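Drawer trays vs. one big divider, and what to do with gold flatware

Posted by Montserrat Sepúlveda, Sunday

We moved into a rental in June and the kitchen has one usable drawer. It is 19 inches wide on the inside and not very deep. The previous place had a built-in divider so I never had to think about this. Right now everything is in small plastic trays I bought separately, and I'm trying to decide whether to keep going that way or get one of the expanding organizers, like the Bralent one.

What has to go in there: everyday flatware, the gold set my aunt gave us, the kids' stuff with the blue handles, and a few serving pieces. I'd like the gold set kept apart because it scratches. 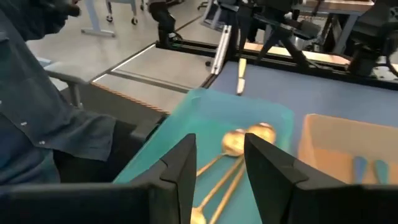

Gold spoons in the teal tray, blue handles in the orange one.

Two questions. Do separate trays slide around once they're in a drawer? And does anybody store gold-finish pieces loose like this, or do they need to be lined up?

---

drawerful

Separate trays slide, yes. Put down a piece of rubbery shelf liner first and cut it a little short so it doesn't curl up at the back. I've had mine set up that way for a few years and it only shifts if someone yanks the drawer.

I would not buy an expanding one for 19 inches. The ones I've tried leave you with one very wide slot on each side and that's where the junk ends up.

---

pkowalchuk

I'd go the other way. I had eight or nine little trays and spent a whole weekend fitting them together like a puzzle, then we bought longer serving spoons and none of it worked anymore. With an expanding organizer you pull it out to the width of the drawer and you're done. Mine is a Plilia, bamboo. No complaints.

On the gold, mine are lined up, all facing the same way. Yours are crossing over each other, and that's how handles get those fine hairline marks. Three spoons isn't a big deal, but if the whole set is going in one tray I'd sort them.

---

Hettie_B

Disagree about the marks. I've been throwing gold-colored flatware in a tray any which way for a long time and the wear on mine is all on the bowls, from the dishwasher and from people scraping plates. The storage has nothing to do with it as far as I can tell. What kind of finish is it, do you know? A plated set and a coated set don't age the same.

---

Montserrat Sepúlveda

I don't know what the finish is. There's no box. The only thing my aunt remembers is that it came from a shop called Bermúdez that has since closed. It's a set for four, 16 pieces. I've been hand washing them.

I measured the teal tray and two of them side by side would leave room for the orange one if I turn it. So the trays might fit better than I thought.

---

pkowalchuk

If you're hand washing you're ahead of most people. Dry them right away with a towel. Water spots show up a lot on that color.

@Hettie_B I still think they rub. Open and close a drawer twenty times a day and everything in it moves.

---

Hettie_B

Then line the tray. A strip of felt costs next to nothing. I'm not against lining things up, I just don't want her to think she'll ruin a set by having a spoon upside down.

---

nightshiftdan

Has anyone asked whether the gold set needs to be in the main drawer at all? If it's for guests, put it in a box on a shelf and you've got a whole tray back. We did that with the good set and the everyday drawer got a lot easier.

Also keep the kids' things in whichever tray is closest to the front. Ours learned to set the table once they could reach their own forks without digging.

---

Montserrat Sepúlveda

We use the gold ones pretty much daily, so they're staying. But I like the idea of kids' things at the front. The orange tray has low sides, which should make it easy for them to grab from.

---

drawerful

Low sides are fine for the front. Just check that the handles clear the top when the drawer closes. I have a Nenley tray that's a quarter inch too tall and I hear it scrape every morning.

---

Montserrat Sepúlveda

Bought the liner and some felt. I'm going to try the separate trays first, with the two teal ones along the left and the orange one up front on the right. Serving pieces are going in a crock by the stove for now. If it all slides anyway I'll look at the bamboo one.

---

pkowalchuk

Measure the depth of the drawer front to back before you order. The Plilia comes in two lengths and I had to send the first one back.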